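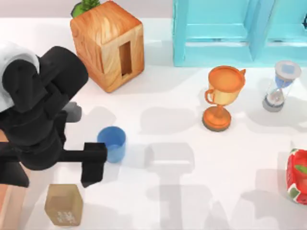
A small blue cup on a white table.

When I moved to Adelaide I owned 57 cups and mugs. I know the number because my friend Hannelore Zwahlen made me write a list for the shipping company. Most of them I had never chosen. They came from conferences, from old neighbours, from a bank which does not exist any more.

My opinion is simple, and I know that many people will not share it: a household of two needs four cups. We have lived like this since April. After breakfast we wash them by hand and it takes less time than to fill the dishwasher. When guests come, we borrow from next door, and so the neighbours come too.

Lorenz Kuster wrote to me that this is a hobby for people with money, who can always buy again what they gave away. He is partly right. My mother kept every jar, and she had good reasons for it. But she used the jars. I did not use my mugs, I only moved them from one flat to another, and the last time I paid roughly 3000 dollars for the whole load.

I do not say that everybody must empty the cupboard. I would only ask that you take out the cup at the very back and try to remember when you last drank from it.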